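The Play Kitchen Table, Part Two

In April I wrote that I wanted to make a small table for pretend cooking, and some of you asked how it goes. So I continue.

First I must say that I bought too many toys. The set is from Stadex and it came in a box with a very long list inside, and I read all of it, because I am like this. After that I put most of the pieces in a drawer. For playing at lunch, two or three vegetables are enough.

The tablecloth was the best decision. I looked at plain ones for 19 dollars, but I took the red and white checks. My mother had the same pattern in her kitchen, and for me a table with checks always means that somebody will eat soon. I ironed it two times and it still has its own opinion about the corners.

For the plate I wanted white and round, nothing printed on it. It goes near the middle. The vegetables do not stay on the table for long. They travel to the chair, to the desk, on top of the red box, and I stopped putting them back every time. In the evening I collect everything in one walk, and I look on the chairs before I sit, which I learned with a carrot.

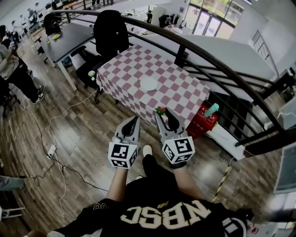

What I Want to Change

The cloth needs clips, I think. I also look for a small basket with a handle, so the evening walk becomes shorter. If you know a good one, please write to me.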